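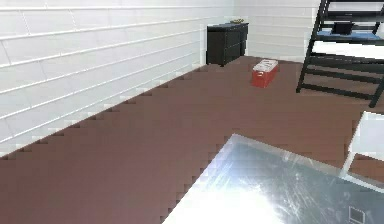
Metal top with a silver-gray finish, reddish-brown floor behind.

Zorkeo Steel Polish and Protector, 400 ml
Sold by Stistdale Kitchen Supply

We stock this because customers kept asking for it. We were not in a hurry to. Most steel polishes are a light oil with a nice smell and a label that promises too much, and the Zorkeo label promises more than most. It says "restores," "seals" and "repels." We tried it on our own prep counter for 17 days before listing it, and what follows is what we would tell you at the register.

What it does
It takes off fingerprints and greasy smears, and it leaves an even shine. On a brushed finish it evens out the dull patches you get from wiping with a damp rag. One light coat kept our counter looking decent for two days of normal use. The label says a week. Maybe in a kitchen where you don't cook.

What it doesn't do
It does not remove scratches. Light ones look a little softer while the coat is fresh and come right back when it wears off. It won't touch rust spots, heat tint or the chalky rings left by hard water. For those you want a mild acid cleaner first, then rinse, then polish if you still feel like it. As for "seals," we put a drop of lemon juice on a treated patch and one on a bare patch, left both overnight, and could not tell them apart in the morning.

How to use it
Wash the surface with dish soap and dry it well. Put a teaspoon of polish on a soft cloth, never straight on the metal, or it will streak. Wipe along the grain. Wait 9 minutes, then buff with a second dry cloth. Keep it off floors; a few drops on tile will put you on your back. Wash any surface that touches food before you use it again.

The bottle suggests two coats. Our second coat only made things tacky, and it picked up flour.

Details
Size: 400 ml squeeze bottle
Base: mineral oil with a cleaning agent
Scent: citrus, fairly strong
For: stainless steel, chrome
Not for: painted metal, raw aluminum, stone, cooktops while warm
Cloths: not included, whatever the picture on the carton suggests

Compared with the others we carry
Swati Steel Cream is thicker and slower to buff out but lasted a day longer for us. If you only have a sink and a fridge door, a plain food-grade mineral oil will get you most of the way for less money. Zorkeo is the quickest of the three to apply, and that is the best argument for it.

Customer comments
"Works fine on the fridge. Did nothing for the marks on my worktable, and the label sort of said it would." Nipon Thepsuriya
"Smells like a hotel lobby. Shine is good." Terence Bickerstaff

Returns
Unopened bottles can come back within 30 days. Opened ones too, if you are unhappy with it, but bring the bottle with you. Store credit only on opened items.

Page last checked 21 December 2020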